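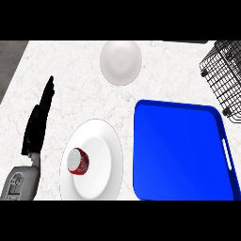
Falteck is looking for part-time teleoperators to record kitchen tasks in simulation. You sit at a desk, hold a controller in each hand, and move a simulated robot arm through a household job while the software records your motions. Most scenes are set on a kitchen counter with ordinary dishes. A typical one has a soda can lying on a plate, a blue serving tray next to it, a bowl turned upside down, and a dish rack off to the side. You get a short written instruction, such as "put the can on the tray," and you carry it out with the gripper. Then the scene resets with the objects in new positions and you do it again.

The recordings are used to train the control software for Brasow, our counter-height arm. The software copies what it is shown, including bad habits. We need people who can do the same thing many times with smooth, unhurried movements.

What you will do

Record demonstrations from the weekly task list. The current list has 96 tasks. The early ones are single pick-and-place moves. Later ones have several steps, such as clearing a plate, turning a bowl right side up and setting it in the rack.

Mark each recording as good, usable or failed before you go on to the next one. A dropped object is not a problem if you mark it.

Write a line or two when an instruction is unclear or an object behaves strangely in the simulator. Cans that roll are a frequent source of these notes.

Spend one shift a month in the lab guiding the physical arm by hand. You hold the arm at the wrist and lead it through the motion. Training for this is separate and paid.

What we ask for

You must be 18 or older and able to use both hands on the controllers for 40 minutes at a time, with breaks in between. You should be comfortable reading instructions in English. If screens or headsets make you motion sick, tell us when you apply. The work can be done on a flat monitor.

No background in robotics or programming is needed. Operators on the present team came from dental labs, warehouse work and sewing. Gaming experience helps in the first week and makes little difference after that.

Hours and pay

Shifts are four hours, morning or afternoon, up to five a week. Pay is $24 an hour, including training. The first 80 recordings are practice and are reviewed with you by Tomomi Hayashi, who leads the operator team. The position runs through the end of July and may be extended.

We have 9 openings.

How to apply

Send a short note with your available hours to Thanakorn Chuensuk in operations, or leave it at the front desk in Suite 329. A résumé is optional. Applicants we want to meet will be asked in for a paid one-hour tryout at one of the operator stations.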